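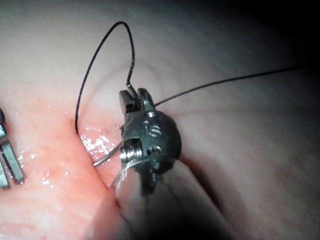
Curved needle and black suture thread above the tissue, needle held in the jaws of the driver.

Skills Centre > Suturing > Needles and thread: frequently asked questions

Updated July, by the Welville Skills Centre suturing desk

These answers cover needles, thread and practice tissue as used on the Welville and Hulport basic suturing courses. They apply to bench practice only. For work on patients, follow the procedures of your own department.

Where along the needle should it be gripped?
For general closure, between half and two thirds of the way from the point to the end where the thread is attached. Move the grip nearer the middle for dense tissue. Avoid gripping the attachment itself, as the metal is weakest there and the needle may bend or part from the thread. Never grip the point.

At what angle should the needle sit in the jaws?
At a right angle to the jaws for most stitches. A small tilt is acceptable in a confined space. If the needle turns in the jaws under load, release it, seat it again near the tips and close fully before continuing.

Why are the inner faces of the jaws serrated?
To resist rotation and slipping of the needle. Serrations can also roughen thread. Where thread has to be held in a serrated jaw, hold it close to the end that will be cut off and use no more force than the knot requires.

What do the needle shapes 3/8 and 1/2 mean?
They give the needle body as a fraction of a full circle. A 3/8 needle needs a wider sweep and suits shallow, open work. A 1/2 needle turns in less space. The Ormsby practice pack contains both.

Taper or cutting point?
A taper point spreads tissue and is used on soft layers. A cutting point has sharpened edges and is used on skin and other tough material. Cutting points tear foam pads quickly; use taper points on foam.

How should the needle be driven through?
Enter with the point square to the surface and follow the curve of the body. Pushing in a straight line enlarges the hole and can bend the needle. Once enough of the point side is showing, take hold behind the point and draw the needle out along the same curve.

How much thread should be cut for a practice row?
500 mm is enough for a row of seven interrupted stitches tied with instruments. Running stitches on a longer incision need more. Long thread loops and catches, so trim to length before starting, particularly if you are new to it.

A loop has formed between the needle and the tissue. Is that a fault?
No. Slack thread will stand up in a loop or fall to one side depending on its stiffness. Check that it does not cross the path of the needle, then carry on. Take up slack with a steady pull in line with the exit point. If the loop has twisted over itself, let the thread relax and unwind it before tightening.

Why is the course thread black?
Contrast. Black is easy to follow against pink tissue and easy to find at removal. Undyed thread is available on request but is not recommended for first sessions.

How far from the edge should each bite be taken?
The course standard on the skin pad is 3 mm from the edge, the same distance on both sides, with 7 mm between stitches. Other tissue needs other spacing; see the session sheet.

The edges pucker when the knot is tied. What is wrong?
Usually too much tension. Bring the edges together so that they touch, then stop. Unequal bites also cause one edge to ride over the other. Remove the stitch and repeat it.

Does practice tissue need to be kept moist?
Yes. Dried tissue grips the thread and gives a false idea of drag. Mist the surface with saline between rows and cover it during breaks. Silicone pads are used dry.

Can a bent needle be straightened?
No. Bending it back weakens the metal. Put it in the sharps container and open another.

Where do replacement packs come from?
From the Savbridge store, by thread size and needle shape. Quote the course code on the order form. Packs with torn inner foil should be returned unused.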